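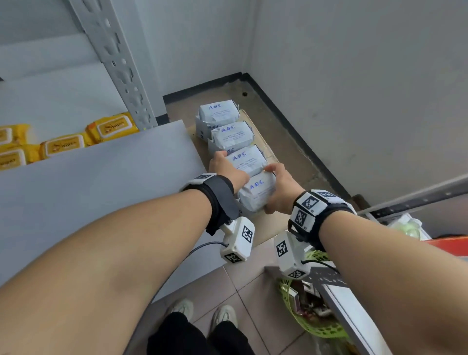 Wrist Tracking for Shelf Stocking Demonstrations: Build Report

Project Katell, shared workshop at Hemau
March 17, 2025

1. Purpose

Katell is a wearable rig that records how a person's hands move while they stock and rearrange a shelf. The recordings are meant to train a two-arm robot planned for a later project. This report covers the rig itself: the wrist units, the markers, the cables and the first sessions at the shelf. The robot is outside its scope.

The goal was a rig that one student could put on, calibrate and use alone, at a normal shelf, with bare hands. Gloves were ruled out early. They change the grip on smooth packaging and hide the fingers from the head camera.

2. Hardware

Each wrist carries a black strap with a white plastic tracking module on top and a larger sensor housing hanging below. Square black-and-white markers are fixed to several faces of the parts. A single marker facing up is lost as soon as the forearm rolls, so the faces were chosen to keep at least one marker toward the head camera through a normal reach.

The housings were printed in the workshop. The first version had a snap-on lid that opened when it touched a shelf rail. The second version closes with 4 screws and has rounded corners. The strap slot was also widened by 6 mm, which allowed a softer strap and stopped the module from turning on thin wrists.

Each housing has its own cable. The cables run back along the body to a recorder we call Silach, a small computer with a battery in a waist bag. Wireless transfer was tested and dropped because of gaps in the data when the hands were deep inside steel shelving. Cables add some drag, and the operator has to leave slack before starting.

3. Software

Kang is the program that lines up the head video with the wrist data. It finds the markers in each image, works out the pose of each wrist and fills short gaps from the motion sensors. Gaps longer than a set limit are flagged and left empty. An earlier version filled every gap and produced smooth paths that passed straight through the shelf.

Calibration is done before each session. The operator holds both wrists in view, turns them slowly in both directions, then touches the modules together. The contact shows as a spike on both sensors and gives a common start time.

4. Task

The shelf is a slotted steel unit in a corner next to a window. Stock consists of packaged household goods, mainly white packages with blue ABC lettering and yellow packs. The operator picks up packages, moves them between positions and sets them back in line. Both one-hand and two-hand grips are allowed, and the operator is not told which to use.

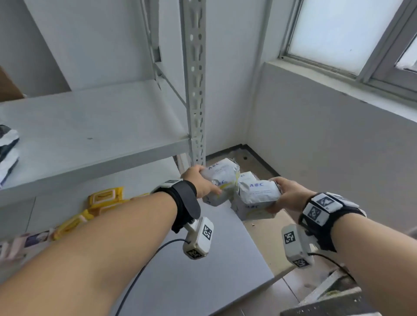

Two-hand work is the harder case for the tracker. When each hand holds its own package, the wrists turn in different directions and the packages can cover the markers. The units below the wrist help here, as their lower markers often stay in view after the upper ones are lost.

Light from the window was a second source of error. The printed markers had a slight gloss, and at some angles the white squares washed out and the edges could not be found. Matte labels fixed most of this. Locking the exposure of the head camera fixed more of it, at the cost of darker images at the back of the lower shelf.

5. Results

The test set has 28 recordings. In 4 of them the right wrist was lost for longer than the limit, each time during a reach to the rear of the lower shelf. Those recordings were kept but marked as partial. No cable came loose during the test set. One strap slipped and was tightened between recordings.

Wrist position was good enough to replay a reach in simulation without touching the uprights. Finger position is not measured at all and has to be estimated from the video. For soft packaging this is a real limit, as the recorded data does not show how hard the package was squeezed.

6. Open Work

The housings still hang lower than they should. A flatter board layout would bring them closer to the wrist and reduce contact with the shelf edge. Parts for this version are on order, and assembly is planned for June. The cable exit should also move to the elbow side, with a clip on the upper arm to hold the slack.

The print files and the Kang settings used for the test set are in the project folder on the workshop server. The old snap-lid files are kept in a separate folder and should not be printed.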